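I bought the Szewczyk folding umbrella before our August trip to Narnoddale, mostly because my sister-in-law had invited us to a family wedding there and warned me that guests walk from the temple to the hall, rain or no rain. It's plain navy, so it went with everything I packed, and I carried it for 8 days straight!

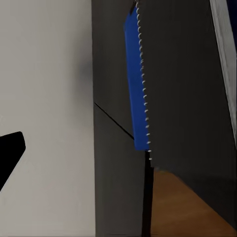
The handle is comfortable and the button never stuck on me, though the sleeve is a tight fit — I gave up on it by the second evening. An older lady at the hall borrowed it twice and asked where she could get one (Traston has them, next to the luggage).

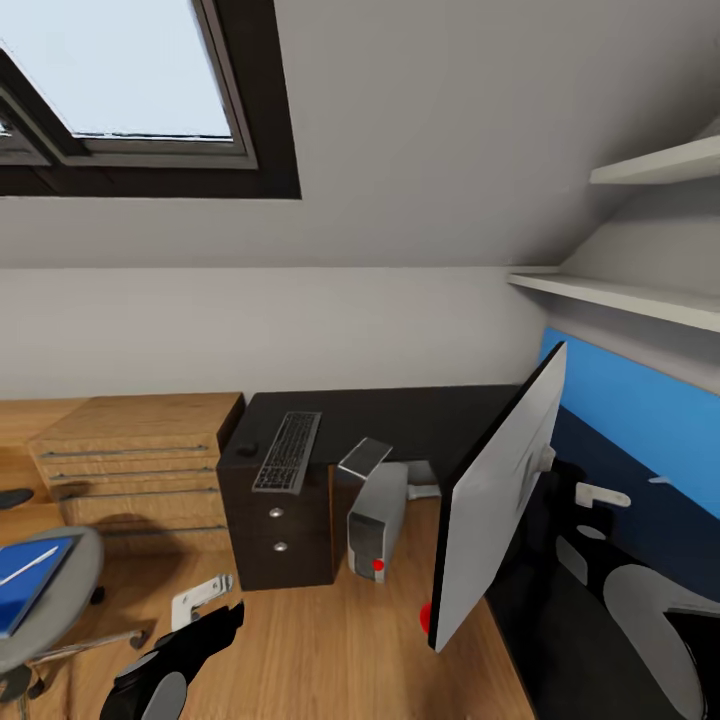
My only real grumble is the wrist strap, which came unstitched on the bus home. I'd still buy another.

Last updated: 18/06/2018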